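Product Review: Mamlow Slimline Desk Lamp (White)
Home and Office Lighting, Small Appliances Section

Summary

The Mamlow Slimline is a mains-powered desk lamp with a flat, elongated head on a slender neck and a rounded base. It is sold in white only and was purchased at full retail price from the Verniris online store. The section used it for the whole of December as general task lighting for the sorting and packing of small household goods, a job that calls for steady light over a modest area and is often done on a dining or hall table in the evening. Our overall finding is favourable, with reservations concerning glare and the management of the cord.

Packaging and assembly

The lamp arrives in two pieces, the base and the neck, with the head already attached. The neck is pushed into a socket in the base and secured by a quarter turn. No tools are required. The printed instructions occupy a single folded sheet and are adequate, although the diagram for the quarter turn is drawn from underneath and may be misread on a first attempt. Assembly was completed without difficulty. A small quantity of moulded pulp is used to protect the head in transit and may be placed in household recycling.

Stability

The base is heavier than its size suggests. On a bare timber tabletop the lamp stayed in position when the neck was nudged. On a tablecloth, where many desk lamps tend to shift or lean, the result was only slightly less satisfactory. The cloth used for most of our sessions is a white woven one with raised diagonal lines and small diamond shapes, and the rounded base settled on this texture without rocking. Care is nonetheless needed when the cloth itself is pulled, as the lamp will travel with it.

Light output and colour

The control offers 100 steps between the lowest and highest settings, a finer adjustment than most households will have reason to use. In practice, the section relied on three or four levels and would have been content with fewer. The lowest setting is suitable for reading a label without disturbing others in the room. The highest is very strong for a lamp of this size. Colour is neutral at all levels, and we noted no visible flicker.

At full brightness, glare becomes a genuine concern. The head glows intensely, and on a pale surface the light reflected from the area nearest the base is tiring to work beside. White goods placed close to the lamp lose much of their surface detail. Printed matter on small packets remained legible in our sessions when the packet was kept some 30 centimetres from the base and the output was lowered. Purchasers who work on a white cloth or a white laminate desk should expect to use the middle of the range for most tasks.

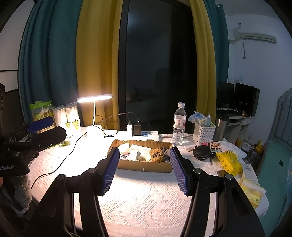 For packing work, the more important question is how well a lamp reaches into an open container. A shallow corrugated carton, trimmed by hand so that its upper edges sit low, presents little obstacle. Small packets and cartons can be told apart without lifting them out, and a fuzzy or dark-coloured article is as easy to identify as a pale one once the output has been reduced. With a deeper carton, the wall nearest the lamp casts a shadow across the contents. The neck is fixed in height, so the only remedy is to move the lamp or turn the carton. An adjustable neck would be a worthwhile addition to any future version.

Shadows in general are soft at the edges. The elongated head spreads the light along its length, and a hand passing over the table does not black out the work as it would under a single-bulb fitting.

Space on the table

The footprint is small. During our sessions the lamp shared one end of the table with packaged paper cups and other supplies awaiting sorting, and it did not need to be moved to make room for them. Tall stacks should be kept to the outer side of the base. When placed between the lamp and the work they interrupt the light to a noticeable degree.

Cord and power

The supplied cord is 2 metres long. This length is sufficient where an outlet is close to the table and insufficient in most other cases. The plug adapter is bulky and may cover the neighbouring outlet on a power board. Households that also charge telephones or other devices at the same table are advised to plan the arrangement of cables beforehand, as loops of cord left lying behind the work area are readily caught by a sleeve or the corner of a carton. No cable clip is supplied. A simple clip at the table edge would address the matter at negligible cost to the manufacturer.

Cleaning

The white finish shows fingerprints around the control but wipes clean with a damp cloth. Dust and cardboard fibre collect along the upper face of the head and should be removed weekly if the lamp is used for packing. The manufacturer advises against solvent cleaners, and the section followed that advice.

Comparison with similar models

The Vekska Foldlight, previously reviewed by this section, has a jointed neck and is the better choice for deep cartons, sewing and model work. Its base is lighter, and it performed poorly on a tablecloth. The Lamptey Studio is rated for a higher output and carries a longer cord, but it occupies considerably more of the table and its lowest setting is too bright for evening use in a shared room. For a household wanting one lamp to serve for reading, correspondence and the occasional evening of sorting, the Mamlow remains our preference among the three.

Warranty and support

The warranty covers the lamp and adapter and requires the original receipt. An enquiry to Mamlow regarding a longer replacement cord was answered courteously on the following business day. We were advised that no longer cord is offered at present.

Assessment

Light output: very good
Glare control: fair
Stability: very good
Ease of assembly: good
Cord and adapter: fair
Ease of cleaning: good

Recommended, subject to the remarks above on the use of full brightness over pale surfaces. Purchasers whose outlet is more than a short distance from the table should budget for an extension lead.

Review finalised December 31, 2023. The lamp has been retained by the section, and this page will be amended should any fault develop in use.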